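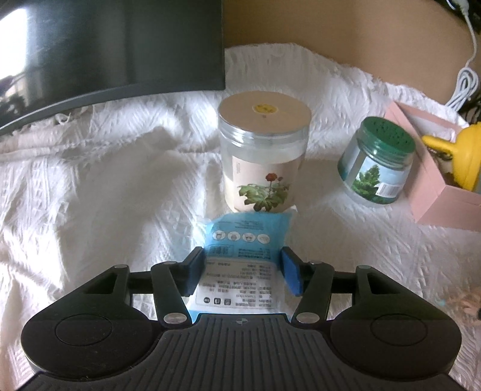
June 2023. Hand gripper no. 2, maintenance and small repair

Started on the gripper after the morning batch. The complaint in the log was that the fingers close late on the right side and thin packets turn a little when lifted. Last time I only cleaned it and wrote "ok", so this time I went through everything.

Pivots first. All four screws out, one at a time, so the linkage does not fall apart in the hand. The two at the base were fine. One of the outer ones had almost no thread lock left and I could turn it with two fingers. Cleaned the threads with alcohol, put one small drop of thread lock, tightened until the arm has no side play but still falls by its own weight. If it does not fall, it is too tight, go back a quarter turn. Please do not use the long key from the Holzer set for this, it gives too much force and the heads are soft.

Then the pads. The blue foam was pressed flat near the tip and the edge was lifting. Pulled it off, removed the old glue with the plastic scraper (slow work, the glue goes into small balls) and cut a new piece from the Ruvberg sheet. The new foam is a bit stiffer than the old one. I pressed it for 60 minutes with the small clamp before the first closing.

Zero position: fingers closed with the paper strip between them, strip should pull out with light resistance. Counter before was 2036, after the new foam it is 2468. The difference is larger than I expected — I repeated the zero and got the same value, so I keep it. The new value is in the Kitier config file, the old one is commented out under it.

Wiped the target mark on the body with a dry cloth only. In November somebody used solvent on the other unit and the print became grey, then tracking was lost every few minutes and we searched for the fault in the wrong place for a long time.

Test: 200 open and close cycles without load, then soft packets, jars and the small box. No late closing on the right. Packets stay straight when I take them near the middle. When I take them at the corner they still turn, but I think this is the packet and it is not the linkage. The jar with the wide lid is possible only by the body, the lid is too smooth for the foam.

Open points:
Order foam, one strip left. Fakitus has the softer type but the delivery is slow.
Check the outer screws again after one week of use.
Unit no. 1 has the same old foam, I have not touched it yet.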